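Setting up your simulated workbench before you build the real arm

If you're putting together a tabletop arm at home, do yourself a favor and get it running in simulation first! I did it the other way around with my first build and spent a whole January reprinting fingers. My current setup runs on an old desktop in the shared shop on Dudley Street, and it's the most fun I've had with this hobby.

Step 1. Load the arm

Import the gripper model into Vevileo and check that both fingers open and close evenly. Mine needed 2 tries because I had one joint axis flipped (watch for a finger that swings the wrong way).

Step 2. Make a mess on the table

Don't start with one perfect cube. Scatter things! I like a tray, a mug on its side, a screwdriver and a few small balls, with one ball inside the tray next to a red disc. Then open the fingers wide and bring the gripper in over the wood, with the black ball between the fingertips.

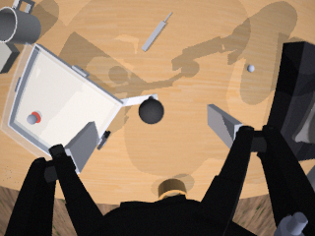

Step 3. Turn the shadows on

It's tempting to skip them for speed, but a wrist camera on a real bench sees plenty of shadow, so let your detector deal with it now.

Step 4. Run a batch and save the logs

I let mine go overnight: 1,379 attempts, 721 clean grasps. Random seed 104 is still my favorite troublemaker. Change one thing, friction or finger speed, and run it again with the same seeds.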